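Paving talk, Gitcombe — notes to self, August 26, 2020

Start slow, water within reach. Say hello, say thanks to Estodico for the room, then straight into joints (my favourite bit!).

Ask who's ever walked across a big plaza and looked down. Wait for hands. I always look down — drives my family mad.

Then Eltimholm. 500 paces if you dawdle, and I do dawdle. Let them look for a bit before I talk.

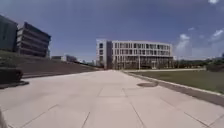 Pale slabs, dark joints, white block at the far end.

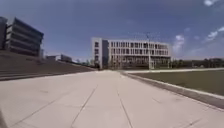 Now the Kolář method, 3 minutes at most, and skip the maths if they look sleepy. Mention that big slabs need room to move in summer. Pass the sealant sample round and get it back this time.

Questions, then tea.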